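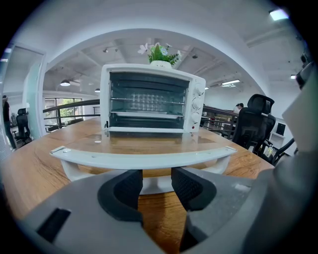

Laur countertop toaster oven, white, the small one. Back in stock as of 18th February, and we have more than last time so no need to email and ask. It's the one we use in the office here in Covden. Dark glass door, a wire rack with a metal tray on the level under it, three round white knobs stacked up the right side and a little red light below them. Ours has a fake plant on top with white and pale blue flowers. Take the plant off before you cook (yes, really, the leaves aren't real and the top gets hot).

What's in the box

Oven
Wire rack
Metal baking tray
Crumb tray, slides in from the front
Booklet — the English is on page 5

No tongs, no pizza stone. The old listing said tongs, that was a mistake, sorry to those who ordered becuase of it.

Size and fit

Made for small counters, dorm rooms, break rooms. Takes a frozen pizza up to 9 inches, four slices of bread if they're regular sandwich bread, three if it's the wide bakery kind. A quarter sheet pan will NOT fit. Please stop trying, we had two come back with bent rack guides.

Leave a hand's width on both sides and more than that behind. Don't push it up against a curtain or under a low shelf.

Controls

Top knob is temperature. Middle is heat from above, below or both. Bottom is the timer, up to 60 minutes, and it dings. To set under 10 minutes turn past 10 first and then back, otherwise it stops early. Red light means it's on. Goes off when the timer runs out.

First use

Wash rack and tray, dry them. Run it empty on high for 15 minutes with a window open. It'll smell. Second run smells less. After that you're fine to cook.

Cleaning

Unplug, let it cool down. Damp cloth, drop of dish soap. Glass comes up good with baking soda paste. No steel wool on the white parts, it scratches and the scratches go gray. Crumb tray once a week if you toast a lot — more if it's a shared kitchen.

Parts

Rack, tray and knobs sold separately. Knobs come as a set only, all the same size so don't worry about which goes where. Door glass we can't ship, you'd need to bring the oven in.

Orders and shipping

Order code 277. Ships from Trurkunau, usually 3 working days. Pickup in Covden is free, ring the side bell. If you want ten or more for an office or a rental place write to Ese Usman first, there's a better price and she'll send a proper quote.

Warranty is two years on the oven, none on the tray. Keep your reciept. Returns within 30 days if it's clean, in the box. Repairs go to Heino Laur, put a note in with what's wrong and a phone number he can reach you on.

Questions we keep getting

Does it do toast as good as a toaster? Close. Slower. Flip the bread halfway if you want both sides the same.

Can I use foil? On the tray, yes. Not on the floor of the oven.

Black version? Not before September.

Also see: Skodance oven mitts (pair), spare wire rack, 9 inch pizza pan.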